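May 2026

Still full from dinner, so this may ramble. I finally rode the old ferry! The Isska has been off the commuter run for years and the transit office was going to let her sit at the dock until she rusted, and now they rent her out by the evening. Retirement parties, anniversaries, one high school band concert so far. Mireille Brunet grabbed her for her parents' fortieth (well, she grabbed the lower deck, the upper one costs extra) and I got an invitation because I used to take that boat to work every morning with her mom.

It felt so strange to walk up the same ramp in good shoes. They kept the wooden benches and the ticket window, and a kid in a crew shirt was handing out paper tickets with our names on them, which made me a little weepy, I admit it. The fee is $1,489 for four hours, crew and fuel included, food extra. Mireille got the food from Leblanc, the bakery by the Vamura stop, and the onion tarts were gone before we had even passed the lighthouse.

I sat with Karabo Mtshali for most of the trip out. He drove the number 300 bus until last summer and he has opinions about all this. He thinks it's fine to rent out a boat for parties, but he wants to know why they can find a crew on a party night and can't find one for the early crossing. I said maybe the party money pays for the crossing. He said maybe, and took my last tart.
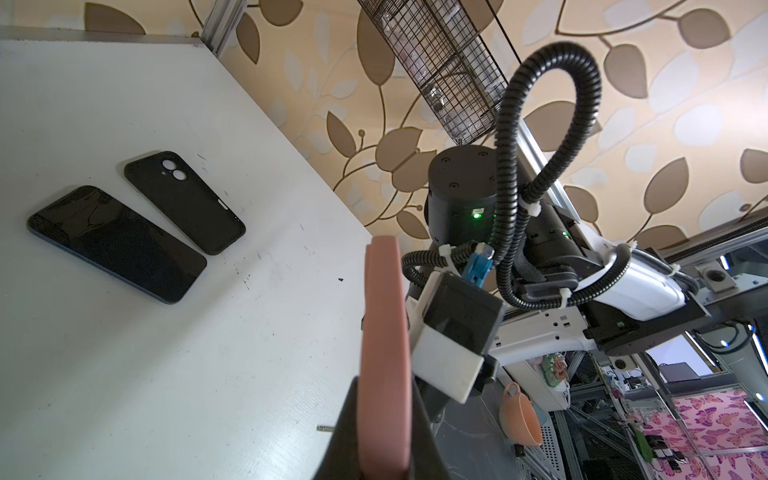

Later, on the way back

The wind came up after we turned at Claltivari and everybody squeezed inside. Somebody's uncle had an accordion (of course) and there was dancing between the benches, very bad dancing, with the floor tilting. Mireille's dad made a speech about meeting her mom in the line for the 7:40 boat. He had missed the one before it and she had let him go ahead of her, and he has told it so many times that half the room said the ending with him.

I stood out by the rail for a while with my coat buttoned up to my chin. You can see the new bridge from there, all lit up, and I know it's faster, and I drive over it myself. But I never once talked to anyone on the bridge.

We docked a little late and the crew didn't rush us. Karabo walked me to the bus and we had to wait ages for it, so he got to complain about the schedule some more. I want to ask what they charge for a weekday lunch in July, for my sister's birthday. Need to call the office and also give Mireille back her cake plate.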